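Prelside Neighbors Help Board
Home & Apartment > Furniture and Storage

Bottom drawer won't stay shut, slides open on its own

Posted by tesska_renter, 8 May 2020

I have a two-drawer nightstand that came with the apartment. The top drawer is fine. The bottom one rolls open by itself, sometimes an inch, sometimes all the way, usually at night when a truck goes by. I have hit my shin on it more than I want to admit.

The building is old and the bedroom floor slopes toward the middle of the room. The nightstand is against the outside wall, so it faces downhill. The drawer runs on metal side slides with small plastic wheels. No lock, no latch that I can find. I tried a folded piece of cardboard under the front feet and it helped for a week, then it stopped helping.

I don't want to drill into it because it belongs to the landlord. Is there a fix that doesn't leave marks? I also keep heavy stuff in that drawer (books, a box of chargers), if that makes a difference.

3 replies

Navaratnam

Put a level on top of it before you do anything else. Lay it front to back. If the bubble says the front is low, that is your whole problem and you don't need to touch the slides yet.

Cardboard crushes, which is why it quit on you after a week. Get plastic shims, the tapered kind sold for leveling toilets. They come in a bag, cost very little, and snap off where you want them. Slide one under each front foot until the top is level or leans back a hair. Do both sides evenly or the cabinet will rack and the top drawer will start to bind.

Once it sits right, pull the bottom drawer and look at the slides. On the wheel type, there is usually a small dip at the back end of the cabinet rail. The wheel drops into the dip when the drawer is closed and that is what holds it. Two things stop that from working:

The dip is full of lint and old grease. Wipe it out with a dry rag, then a damp one. Do not oil it.

The rail has come loose at the rear screw and tipped forward. Tighten it by hand. If the screw just spins, take it out, put a wooden toothpick and a drop of wood glue in the hole, let it dry overnight and put the screw back. That isn't drilling and no landlord will ever see it.

To get the drawer out, empty it first, pull it to the stop, then lift the front and keep pulling. With this kind of slide it should come free. If it has little black levers on the sides instead, push one up and one down at the same time.

And yes, the weight makes a difference. Move the books.

vorkeo_dan_no_more

just use a magnet. or tape

tesska_renter

Tape takes the finish off, I found that out on a different piece. What kind of magnet?

Prelside_handy

The magnet idea is all right, it just needs more detail. You want a stick-on magnetic catch, the cabinet door kind. The magnet goes inside the cabinet at the front edge and the metal plate goes on the inside of the drawer front, where nobody looks. Clean both spots with rubbing alcohol and let them dry first. The adhesive needs a day before you load it.

Be careful with the strong ones. I bought a pair rated way over what I needed and had to brace a foot against the cabinet to open the drawer. A weak one is enough if you have leveled it like the first reply says. When you move out, warm the adhesive with a hair dryer and roll it off slowly with your thumb.

One thing I'd add: measure how much the floor drops before buying shims. Ours dropped enough over the depth of a dresser that I had to stack 2 on each side, and a stack needs a dab of something between the pieces or they walk apart. Felt pads are no good for this - they squash the same as cardboard. 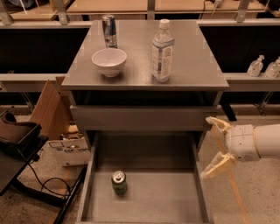

Check it again in August if your building has no air conditioning. Wood floors swell in the damp and what was level in spring may not be by then. I go over mine with the level twice a year and usually end up pulling a shim or adding one. It takes a few minutes with the drawers empty.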